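Objet : Re: [deco-locaux] Vase central, table de réunion

> Le vase Lirby est trop étroit pour les deux bouquets. On garde lequel ?
> Et le cadre au cerf, il reste ?

Bonjour,

Le col du Lirby fait 24 mm, à vérifier au pied à coulisse. Une seule tige y passe sans forcer. Je propose le bouquet artificiel rose pâle et crème ; le blanc-vert irait dans le Groseck, hauteur 46 cm environ.
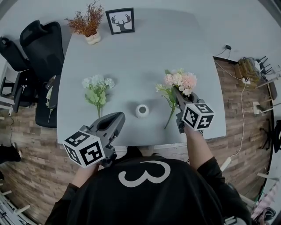

Vase blanc au centre, bouquet rose pâle et crème à droite, blanc-vert à gauche.

Le cadre au cerf et la plante orangée en pot blanc restent au bord opposé de la table. Prévoir de raccourcir la tige rose à la pince coupante, pas aux ciseaux : l'âme est en fil de fer.

Sans objection avant octobre, je passe la fiche d'inventaire à jour.

2 partages | 2 commentaires

> D'accord pour le rose. Couper 9 mm au maximum, sinon la tige flotte.

> Le Groseck est resté dans l'armoire Motora, étagère du bas.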